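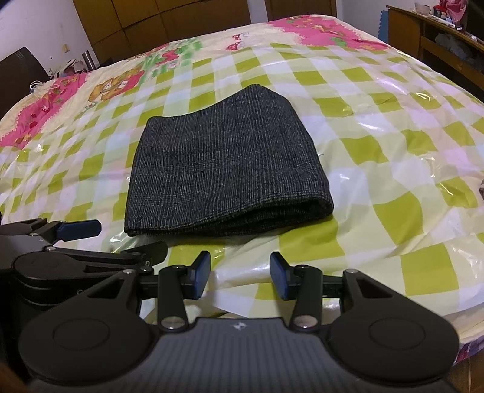

Skalldale Mill open day

The mill at Skalldale opens to visitors twice a year, in spring and again in September. I went to the spring one with Phong Đào, who used to sell yarn and wanted to see the spinning floor. Entry is free but you have to book, and places are limited to 219 for the day.

The bus from the station stops at the bottom of the hill and it is a ten minute walk up. Drivers should use the lower car park, as the top one is kept for staff. We were given a badge and a pair of foam earplugs at the gatehouse and put in a group of 12.

Our guide was Yolanda Aguirre, who has worked in the dye house and now plans production. She took us first to the wool store, where bales are stacked to the roof and the smell of grease is strong. Most of the fleece is bought ready scoured. The mill stopped washing its own when the old plant wore out.

From there we went through carding and on to spinning. Carding was the best part for me. The wool goes in as a thick mat and comes off the last roller as a web so thin you can see the floor through it. The earplugs are needed here. Yolanda had to hold up cards with the main points written on them, and a few people at the back missed most of it.

The knitting shed has seven circular machines, all making plain and flecked jersey for clothing firms. The fleck is made by twisting a dark and a pale yarn together before knitting - I had always assumed it was printed on. Nearly 3,000 metres of cloth leave the shed in a good week. It is then steamed, checked over a light table and rolled.

The dye house was closed for repairs, so we had a short talk in the canteen instead. It covered water use and was rather long on figures. Tea and a bun were £2.50.

The mill shop sells ends of rolls by weight, and seconds from the garment side. Jumpers were folded on open shelves with no sizes showing, so you had to unfold them to find one that fitted. I bought a metre and a half of charcoal jersey. Phong bought four cones of yarn and carried them down the hill in his coat.

The tour took two hours. There are two flights of metal stairs and no lift to the spinning floor.

Comments

Maureen T: Was the dye house open again by the afternoon? We are booked for September and that is the bit I want to see.

jk_weaver: The shop takes cards now. Go before the tour, the good ends sell early.

Pat: My aunt worked in carding there and was deaf in one ear by fifty. Wear the plugs.

Contact | © March 2018 | Back to top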